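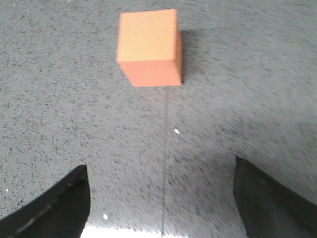

Dinthorpe Market Hall Acoustic Improvements
Progress report to the Sarnent Fund
January 2026

Summary

The hall is quieter than it was when we last wrote, though not yet as quiet as we said it would be. The east side is finished, the west side is half finished and the ceiling is waiting for a scaffold. We have spent less than planned, mainly by being late.

Background

Readers who know the hall can skip this section. It was built to sell cattle in and has a hard floor, hard walls and an iron roof, so that a dropped teaspoon at the café end can be enjoyed by everyone at the library end. When the Fund agreed to support us, the hall was hosting a choir, a lunch club, a toddler group and the parish council, and complaints had been received from all of them about all the others.

The grant covers 100 wall panels, 15 hanging baffles over the main floor, heavy curtains for the stage and a modest sum for measuring whether any of it works.

Work done so far

The first 50 panels are up along the east wall. They were supplied by Halletti, whose quotation was the middle one and whose delivery was prompt once they had been persuaded that Dinthorpe Market Hall and Dinthorpe Hall are different buildings. The owners of Dinthorpe Hall were very decent about the pallet.

Fixing took longer than expected. The east wall turns out on drilling to be three walls, built at different times by people who did not consult each other, and each needed its own kind of fixing. The contractor has now written this down, and a copy is in the building file, so the next person to put up a shelf will have an easier day.

The stage curtains arrived in the correct colour at the second attempt. They have been hung, flameproofed and passed. The drama group reports that they open smoothly and close with a jerk at the two-thirds mark. We have asked for the track to be looked at. The drama group has asked for it to be left alone until after the farce.

Results

We took readings before the work began and again once the east wall was done. The method is simple: somebody makes a sharp noise, and a meter records how long the room takes to get over it. The echo has shortened noticeably at the café end and slightly by the stage. In the middle of the hall there is almost no change, which is what the consultant predicted and what we had hoped he was wrong about. The middle will depend on the baffles.

User comments are more cheerful than the meter. The lunch club can now hold a conversation across a table, and has begun to raise matters with us that it could not previously make heard, chiefly the soup. The toddler group says the session feels calmer. The choir, in fairness, is unhappy. It had grown used to a hall that did a good part of the singing for it, and two concerts' worth of music has been moved to the church.

We had not thought hard enough about the choir. The original application described the echo as a problem for all users, and we should have asked the one group that liked it. We are now discussing whether the curtains might be drawn back for concerts to leave some of the stage wall bare. The consultant thinks this would help a little.

What is behind schedule

The ceiling baffles should have gone up before Christmas. They are in storage in the old ticket office, where they occupy all of it. The firm we engaged to install them, Carré, asked for a structural check on two of the roof trusses. The engineer's report has come back clean, but by then the scaffold had gone to another job and we lost our slot.

The remaining wall panels are going up on the west side as bookings allow. Bookings have not allowed much. January is the hall's busiest month for evening classes, most of which will be over by spring, if past years are any guide.

Money

Spending stands below forecast, as the scaffold and the second half of the fixing work have not been invoiced. The awkward fixings on the east wall cost more than budgeted and have used up most of the contingency. The structural check was not in the budget at all. We paid for it from hall reserves and are not asking the Fund to cover it.

We would like permission to move the underspend on publicity into the fixing line. We had set aside money for a launch event with printed leaflets, and word about the hall has travelled perfectly well through the lunch club.

Next steps

A new scaffold slot has been requested and we will confirm it as soon as we have it in writing. West wall panels will continue in the meantime. A third set of readings will be taken once the baffles are up, with the hall empty and then again with people in it – the second of these to be arranged with the choir, who have offered to provide the noise.

The hall will have to close while the scaffold is in. Users have been warned in general terms, and the toddler group has been offered the upstairs room, subject to a stair gate.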